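Kimaro Signal Kit: Gallery

Eleven weeks with somebody else's idea of a quiet product

The Kimaro is a dashboard kit that watches traffic so that a driver-assistance system can learn to do the same. It comes from Jakex, costs more than my first two cars put together, and arrives in a case that suggests a trombone. There is one fixed camera, a recording unit the size of a lunch box, 3 cables, and a license for the Stalleritz labeling service, where software marks up your footage and then asks you, politely and at length, whether it got it right.

I had the kit on loan through May and well past it. Vivek Singhal did most of the driving. I did most of the sitting next to him and saying "was that a sign?" Ville Laaksonen handled the labeling back at Marnberg, where we rent two desks and share a kettle with a firm that makes gaskets.

What follows is a gallery in the loosest sense. Most of our clips show gray road under gray sky, and the ones I thought were beautiful Ville called "not useful." I kept one picture and a lot of notes.

The mount

Suction cup, ball joint, and a locking ring that needs stronger fingers than mine. Once it's set, it stays set. The manual spends four pages on alignment and half a line on which way up the bracket goes, so we did our first alignment twice.

The recorder

Lives under the passenger seat and hums in something close to B flat. It holds 400 minutes of video. Vivek filled it in two days and was smug about it until the upload started.

The junctions

Any kit can read a stop sign on an empty street. The brochure promises "confident intersection understanding," so intersections were what we went looking for. Big ones, with several lanes of people who would like to be elsewhere and a signal for every one of them.

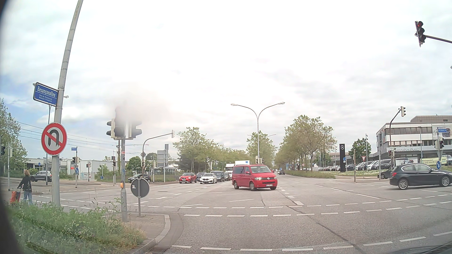

Besançonallee, with a red van mid-junction and a queue on the far side. The pole on the left has a no-U-turn sign, and there are enough signal heads about to keep the labeler busy.

Ville loves this kind of thing. The service has to decide which lights are meant for you and which belong to the other lanes, and a light seen from behind is still a light as far as an eager piece of software is concerned. Then there are the backs of signs. A round sign facing away is a gray disc. The kit has opinions about gray discs.

The labeling screen

You get your footage on the left, a list of guesses on the right, and a confidence score out of a hundred beside each guess. In our busiest batch the software put forward 400 objects for review, and Ville threw out 66 of them. He says that's a decent showing. He also says it took him most of an afternoon and that he now sees boxes around people at the supermarket.

Where it shines

Cars. It's very good at cars. Parked, queuing, half hidden behind other cars, it finds them all and draws its boxes tight. Traffic lights pointed your way are nearly as good. Night footage came out better than any of us expected — Vivek had bet a sandwich against it and paid up.

Where it sulks

Small signs at a distance, low sun, and anything overgrown. It once labeled a garden trellis as a railroad crossing with a score of 91. We wrote to Jakex about the trellis and got a friendly reply asking if we were sure.

The export

Three clicks and a progress bar that sits at the same spot for long enough to make a sandwich (see above). Files come out in sensible folders with names a human could read. After the last kit I tried, that alone nearly got it a recommendation.

The bill

The loan was free. The labeling plan is monthly and comes in two sizes, one too small for us and one far too big. We picked the small one and ran out. If you're a team of ten you'll be fine, and if you're two guys and a kettle, ask for a quote and practice your sad voice.

Would we keep it?

Ville would. Vivek would, if he could have the seat back where it was. I'd like the next version to come with a quieter fan and a sticker on the bracket that says UP. The case went back to Jakex with all the cables in it except the short one, which is probably under the passenger seat.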